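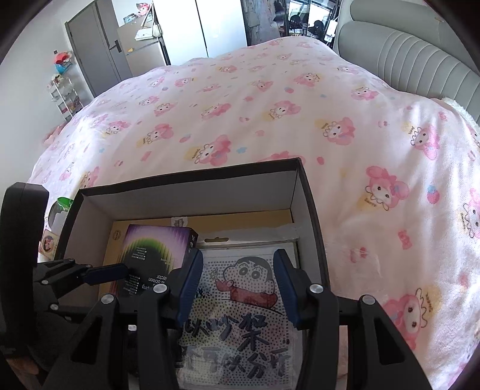 An open box on the bed, packaging still inside.

I have a theory that the best thing you can do with an old phone is keep it, and I'm tired of being treated like a crank for saying so.

Mine is five years old. It makes calls, it takes perfectly decent pictures of my tomatoes, and it knows the way to my sister's place in Dindow. In October the battery started giving up around lunchtime, and everybody I know had the same advice: get a new one. My brother-in-law sent me a link before I'd even finished complaining! The phone he had in mind was more than 200 dollars a year on a payment plan, for as long as I could stand it.

So I went to see Kumaresan Salian, who has the repair counter at the back of the Akanda market. He put in a new battery while I ate a samosa. It took 20 minutes, most of which he spent telling me about his daughter's driving test (she passed, second try). I walked out with a phone that lasts until bedtime again.

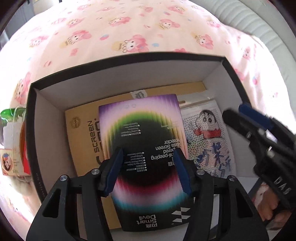 What bugs me is how odd this has become. My parents had a toaster that got fixed so many times I think of it as a family member. Shoes went to the shoe guy. The vacuum went to a man in Nillia who smelled of machine oil and gave you a peppermint. You didn't feel virtuous about it, you just didn't want to buy another vacuum.

Now we're supposed to feel a little embarrassed. I've caught myself apologizing for my phone at dinner - "oh, I know, it's ancient" - as if it were a dog that had misbehaved. Why? It's a phone. I've had sweaters three times that age and people compliment them.

And yes, I know the arguments. New ones have better cameras, and old ones stop getting updates sooner or later, and that part is a real nuisance. I'd like the companies to support these things for 8 years, minimum, and to make the battery something I could swap at my own kitchen table. I'd pay extra for that. I'd probably even be smug about it.

Until then I'll spend a bit on looking after the one I've got, and Kumaresan can have my business.
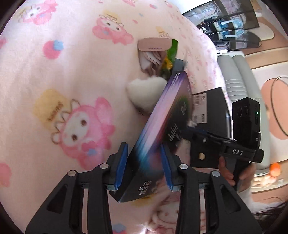

A Smart Devil box with a glossy purple and blue cover.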